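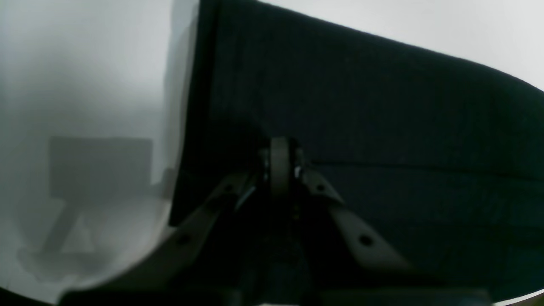 Maj-Britt Lie's objection, made in the first week, was that dark cloth is the worst thing to practice folding with, since you can't find your own creases in it. She was right, and we kept the dark cloth in anyway. This report covers what we did with it.

26th September
By Maj-Britt Lie and the Relholm textile care group

1. What we set out to do

The project was part of our second-year course in textile care and storage. Each group was given a problem from the Relholm costume store and had one term to work on it. Ours was the dark fabrics: curtains, backdrops and covers in black and navy that get folded up after a show, put on a shelf and taken out again when they are needed. The store's complaint was that they come out with hard lines across them, and that steaming them takes most of the day before a performance.

We wanted to answer two questions. The first was whether the way a large dark cloth is folded makes a difference to how visible the fold lines are later. The second was whether the plastic sheeting used as a dust cover helps or causes trouble of its own.

We did not look at washing, dyes or repairs. Another group had those.

2. The cloth

Dark navy and black are hard to tell apart in ordinary room light. Where a piece lies in shadow it reads as black, and where more light falls on it you begin to see the blue. This matters for sorting. At the start we found navy and black pieces stacked together under one label, and until we carried them to the window we couldn't say which was which.

A matte surface hides some things and shows others. It doesn't shine, so a soft fold can disappear when you look at it straight on. Looked at from the side, the same fold is a faint line running across the piece. We learned to check every cloth from at least two directions before writing anything down.

For the trials we used pieces from three stacks, which the store calls Vandell, Halvorsen and Farance after the productions they were first bought for. The Vandell pieces are the heaviest. The Halvorsen ones are medium weight and have been used the most. The Farance pieces are light and slide off the table if you let go of them.

We had 69 pieces on the list to begin with. Three were out on loan and never came back during the term, so 66 were used.

3. Method

Every piece was shaken out, laid flat and brushed with a soft brush. Then it was folded in one of two ways.

The first way is what the store has always done: in half lengthwise, in half again, then across until it fits the shelf. It is quick and one person can do it. The stack comes out square.

The second way was a loose fold over a roll of spare cloth. You lay the roll along the middle, bring the fabric over it and let it curve, and do the same with the next turn. It needs two people for anything longer than a table. The finished bundle is rounder and takes more space.

Half the pieces in each stack were folded the first way and half the second. Half of each of those were covered with plastic sheeting and the rest with an old cotton sheet. Each bundle got a paper tag with the stack name, the method and the cover.

We left them for three weeks. Then we opened them one at a time, hung them from a rail and marked the fold lines on a scale from none to heavy. Two of us marked each piece separately and compared afterward. Where we didn't agree, the piece was hung up again the next morning and a third person marked it.

4. What happened with the folding

The loose fold was better, though by less than we had hoped. Of the 66 pieces, 51 still had a line we could find when they were opened, and that includes many of the loosely folded ones. The difference was in how strong the lines were. Nearly all the heavy marks were on pieces folded the old way, and most of those were in the Vandell stack.

The Farance pieces hardly showed any difference. They were light enough that the lines dropped out after a night on the rail, whichever way they had been folded. For that stack we don't think the extra work is worth it.

The Halvorsen pieces were the hardest to judge. Many of them had old lines from before we started, and we had not written those down carefully enough. This is the biggest weakness in our results. We brushed the cloths and thought we had a clean start, but a line that has been pressed in for years doesn't brush out. Next time every piece should be hung and marked before it is folded for the first time.

5. What happened with the plastic

We expected the plastic to win easily, because dust and lint are so plain to see on black. It did keep the dust off. The cotton sheet also kept dust off, but it left pale fibers on the cloth underneath, and those took a long time to get off with a roller.

The plastic had two problems. It is milky, so you get a vague shape through it and can't read a tag unless the tag is pressed right up against it. We ended up taping the tags to the outside. The other problem is that it is stiff. It wants to curve its own way, and if you tuck it under a bundle it pushes on the edge of the cloth. On four bundles we thought a mark had come from the plastic and not from folding – it was in the wrong place for any fold we had made.

Our answer was to stop tucking. The sheet goes over the bundle and hangs down at the sides, with nothing pulled tight.

6. Time and space

The old way of folding took one person a few minutes per piece. The loose way took two people a little longer, so the real cost is more than double. The loose bundles also needed about one extra shelf for each stack. The store has the shelves, but they are the high ones, and a Vandell bundle is not something you want to lift over your head.

7. What we recommend

Fold the Vandell pieces loosely over a roll and keep them on the low shelves.

Go on folding the Farance pieces as before and hang them the night before use.

Leave Halvorsen until the old lines have been recorded. Maj-Britt has started on this and expects to be done in October.

Use plastic covers on everything dark, laid over without tucking, tags on the outside. Sort navy from black by the window, in daylight, and put the color on the tag in full. The single letters on the old tags were misread more than once, by us as well.

8. Left over

We didn't have time to try rolling the cloths on tubes. The store has a few long cardboard tubes behind the door, and the lighter pieces would probably fit on them. We also didn't test a longer storage time. Three weeks is short compared with a real season, where a backdrop can sit from spring until the following winter. Eight of the bundles have been closed up again with fresh tags and put back on the shelf, and the next group can open them whenever their schedule allows. The list of which ones is in the blue binder under F.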